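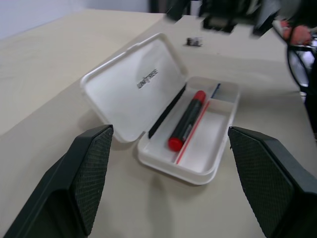

Maarten Van Rooij would have preferred a stricter text. In his view, a rule that lets a person reach toward a powered arm at all, even a small one on a tabletop, leaves too much to the judgment of whoever is at the table, and he told the review meeting as much before the final wording was read out.

The wording was adopted all the same. The Nerklow Technical Institute has issued a code of practice for tabletop work with robot arms, effective 9/22/23. It applies to every teaching room and laboratory in which grippers are used on small everyday items such as pens, markers and open cases, and it replaces the separate room notices that had been in use until now.

Under the code, each station must have a named operator whenever the arms are powered. The operator may not leave the station or hand over control without entering the change in the station log. Where 2 arms share a table, both are to be treated as live if either one is powered, and a single stop control must act on both.

Hands may enter the shared work area only after the operator has called a hold and the call has been answered aloud. The hold remains in force until the person who asked for it releases it. Visitors may watch from behind the floor line but may not place or remove items.

The code also sets out rules for the items themselves. Glass, blades and anything under pressure are excluded from tabletop work. Cases with hinged lids are to be opened fully before a session begins, unless opening the lid is itself the task. Markers and pens must be capped. Items that have been dropped are to be checked for cracks and sharp edges before they are used again.

Cables received more attention in the final text than in the draft. Power and signal cables may hang over the edge of a table only on the side away from the walkway, and they must be fixed at the tabletop so that a pull on the loose part does not move the equipment. Stations that cannot meet this requirement by the end of September will be taken out of use until they are changed.

Grip pads are to be inspected at the start of each day and replaced when the surface pattern has worn smooth at any point. A gripper must also be inspected after every 100 hours of use, whatever the condition of its pads. The results are to be entered on Form 3089, which is kept at the station and not in the department office.

Régis Deschamps, who led the drafting, said that the hold procedure had been the subject of most of the comments received. An earlier version required power to be cut each time an item was put back in place. Departments replied that staff would be tempted to skip a step repeated so often, and the spoken hold was adopted in its place. Power must still be cut for any work on the arm, the gripper or the cabling.

Van Rooij asked that his objection be attached to the code, and this has been done. His proposal for a fixed screen between operator and table will be considered at the first review.

The Olivares building will apply the code first, followed by the Umero annex. Existing operators must complete a short briefing and sign the station sheet before their next session. New operators must also work 2 sessions under supervision.

Printed copies are available at each station. Questions about the code should be sent to the laboratory safety office, which will also accept requests for exceptions. Such requests must be made in writing and must name the station, the task and the operator responsible.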